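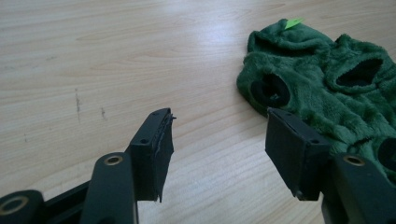 One early tester asked me whether fleece even counts as laundry for a set like this, or whether I should've stuck to T-shirts and towels. Fair point! T-shirts fold flat and stay flat. Fleece springs back at you, and it hides its own seams, so I wanted plenty of it in here.

Trevwood Fleece and Knits – README

So this is my garment set, version 2. It has 589 short clips of clothes on a table: a dark green fleece, some sweaters, a few other knits. The first version (the Jerkik folder, if you still have it) was mostly cotton, and I'd delete it by now.

What's in the download
clips/ has the videos
notes.csv has garment type, color and fabric
stills/ has 1381 single pictures pulled from the clips

Fabric names come off the care labels when there was one I could read. When there wasn't, I wrote "unknown" and moved on. Color is just my eye, so don't fight me over teal.

Known problems: the table gets shiny in places, and dark fleece loses a lot of its folds – try brightening the stills first. Sleeves tucked under the body are marked "hidden" in the notes, but I missed a few in the Vasseur batch. Fixes are welcome, send them to the Ginach tracker.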